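Print this page | E-mail this page
Reading time: 3 minutes

Folding on the Bed: Notes for My Talk on Small-Room Laundry

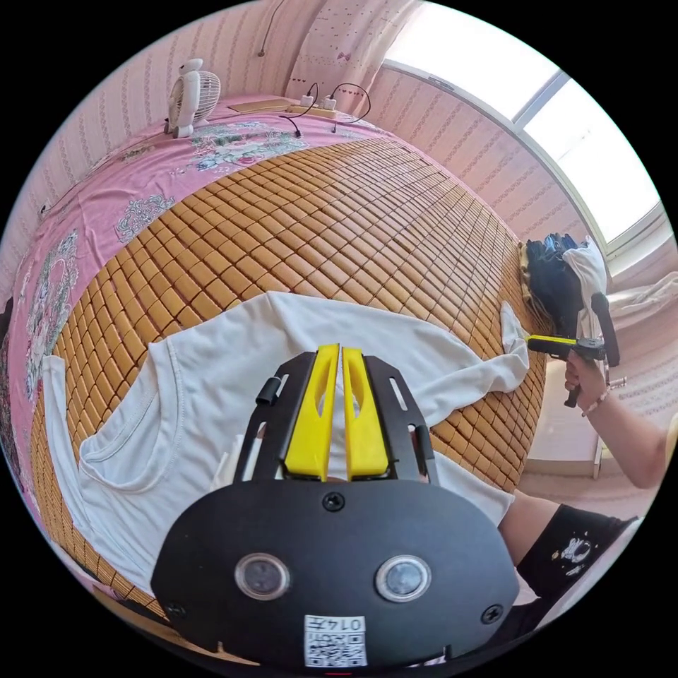

Jennylyn Magbanua thinks I should begin with the trousers, as everybody has trouble with trousers. I thought about it and I stay with the T-shirt. It is flat, it has few parts, and people can follow with their own shirt on their knees.

Opening (speak slowly, do not read)

Good evening and thank you for coming to the Venach reading room. I live in one room. I have no folding table and no place to put one. For many years I folded in the air, holding the shirt under my chin, and the result was poor. Now I use the bed. Tonight I would like to show how the bed can be a good table.

Point one: the surface

A mattress is soft, so the shirt sinks and the folds go crooked. A mat helps very much. The one on my slide is bamboo, made of rows of small tiles, and it lies over the pink sheet with the flowers. Many of us grew up with such a mat for hot nights. It is cool for sleeping, and it is also firm enough for folding.

(Ask: who has one at home? Wait for hands.)

There is one more advantage. A white shirt on a flowered sheet is hard to see. On a plain tan mat you see the hem and the sleeves at once.

Point two: spreading

Most people hurry here. Please spread the whole body of the shirt first, and pull the sleeves out to the sides. Pass your hand from the middle to the edges. Do not pull at the neck, it becomes wide. Find the hem with your fingers and make it straight.

I spend 20 seconds on this step. My sister says it is too long. But if the shirt is not flat before, it will not be flat after.

Point three: the fold

(Do this with the shirt I bring. Stand to the left of the table, so the people at the back can see.)

Fold one side to the center, with its sleeve turned back. Then the other side the same. Then the bottom goes up, 2 times for a drawer, 3 times for a suitcase. Press with the flat hand, not with the fist.

Point four: what else lives on the bed

In a small room, the bed is also a shelf. On mine there is the little white fan in the corner, the power strip with its black cables, a flat board. I keep these things up at the head end, and the mat in the middle stays for the clothes. I advise you to choose one end also. Clothes should not lie over a power strip, please remember this, and I will say it again at the end.

If there is time: tell the story of the Dralden guesthouse, where I folded towels for one summer. If there is no time, go to questions.

Questions I expect: ironing (I do not iron T-shirts), wool (roll it), children's clothes (same way, fewer folds).

Say again: no clothes over the power strip.

Comments (3)

Lawal Isah: I was at the talk. The part with the hem helped me, my piles stand up now. Could you write down the towel story too?

Dagmar Dvořáček: My mat catches on thin fabric at one corner. Do you put something on the edge?

Xinyi Jia: Dagmar, I sewed a cotton strip on mine. It holds well.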